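Skokia Reading Circle on Science and Health
Minutes of the June meeting, back room of the Vencombe Library

Last updated: June

Present: Junpei Kawaguchi (chair), nine members, one visitor. Minutes taken by the secretary, whose own doubts are marked as such where they crept in.

1. Opening and previous minutes

The chair opened at 7:10 p.m. The May minutes were accepted with one correction. The line saying that the group "agreed" cold showers improve mood should read that two members said so and the rest did not respond. The secretary apologizes for the generosity of the original wording.

2. Main reading: gut bacteria and loneliness

The reading was a magazine piece claiming that people who feel lonely have a less varied mix of gut bacteria, and that eating fermented food might make them feel more connected to others. Copies went out with the May minutes. Four people had read it to the end.

Kawaguchi gave a summary. The article rests on one small study in which 74 adults filled out a loneliness questionnaire and mailed in a stool sample. Those with higher loneliness scores tended to have fewer kinds of bacteria. The article then moves, in the space of a paragraph, to a recommended shopping list.

Several members wanted to know how the study got from the first thing to the second. The chair said that as far as he could tell it did not, and that the shopping list came from the magazine. He had gone through the paper itself, and the authors say in their closing section that they cannot tell which way the link runs. The magazine left that out.

One member argued that the direction seemed plain enough. People who live alone often cook the same few things, and a dull diet would be expected to give you a dull gut. You could find the same pattern in anyone who eats toast for dinner four nights a week, lonely or otherwise. Another member said she eats toast for dinner and resents the comparison.
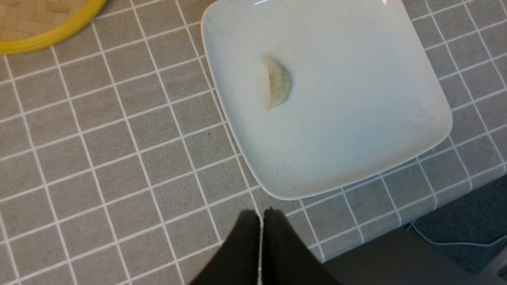 The discussion then turned to the questionnaire. It asks people how often they feel left out, how often they feel they have someone to talk to, and so on, and turns the answers into a single score. The secretary asked whether a person would give the same answers on a wet Sunday in February as at a cousin's wedding. Kawaguchi said the score is considered fairly steady over time. The secretary asked who considers it so. This was left open.

There was a longer exchange about age. The people in the study ran from their twenties to their eighties, and gut bacteria are known to shift with age and with medication. The paper says it adjusted for age. It does not say much about medication beyond leaving out anyone who had recently taken antibiotics. The visitor, a retired pharmacist, said that would still leave acid reducers, laxatives and a good many other things that matter a great deal to what grows in a person's bowel. He was asked to come again.

In defense of the article, one member said that there is real work tying long-term stress to inflammation, and that it would be strange if the gut had no part in it. She did not want the group to fall into the habit of laughing at everything. The chair thought this was fair. It was agreed that "the gut and mood may be connected" is a reasonable thing to say and that "eat sauerkraut and make friends" is a different claim, for which the group had been shown no evidence.

3. The Vosard kit

A member had brought the leaflet for the Vosard home test, which offers a "Social Wellness Score" out of 100 from a mailed sample. He had not bought one and wished this to be recorded.

The leaflet was passed around. Points raised:

The score has no stated range of error. A customer who gets 61 one month and 66 the next has no way of knowing whether anything has changed.

The leaflet says the test is "informed by genetics, bacteria and lifestyle." The only lifestyle information collected is a short form with 13 questions, one of which is the customer's shipping address.

The company sells a powder. The powder is advised for every score band on the chart, including the top one.

Kawaguchi said he had written to the company in the spring to ask for the study behind the score and received a discount code. He will write again. The secretary predicts a larger discount code. 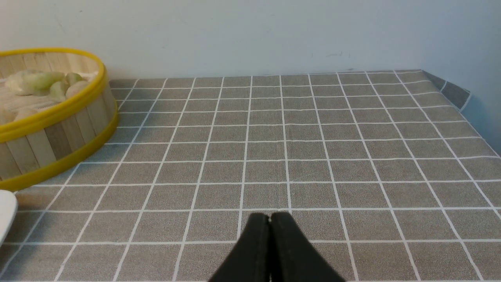

4. Report on the Yoshida talk

Two members went to the public talk on happiness and the immune system at the Yoshida Center. They did not agree about it.

The first thought it was clear and modest. The speaker compared people who described their lives as having a purpose with people who described their lives as pleasant, and said that the first group showed slightly lower activity in some genes linked to inflammation. He said more than once that the effect was small.

The second thought the speaker said "small" and then spent forty minutes talking as if it were large. She also noted that the two groups overlapped so heavily that most people in one could have been moved to the other without anyone noticing. When she asked about this at the end, she was told it was a good question. She did not get the rest of the answer.

A general conversation followed on whether purpose and pleasure can be separated by a form at all. One member said gardening was both. Another said that for him it was neither.

5. Money and room

The tea fund stands at 17 dollars. The library has asked that chairs be stacked along the window side after meetings, as the children's group comes in first thing. The request to move to the upstairs room was dropped for now because the elevator is still out.

6. Next reading

Three pieces were proposed. The one on whether sad music is good for you got the most hands. The one on inherited trauma in mice was held over, on the understanding that someone will find the original paper first. The piece on forest air was withdrawn by the person who proposed it after she reread the second page.

Action items

Kawaguchi to write to Vosard again.
The secretary to circulate the full gut study, including the closing section.
All members to read the next piece to the end.

The meeting closed at 8:55 p.m.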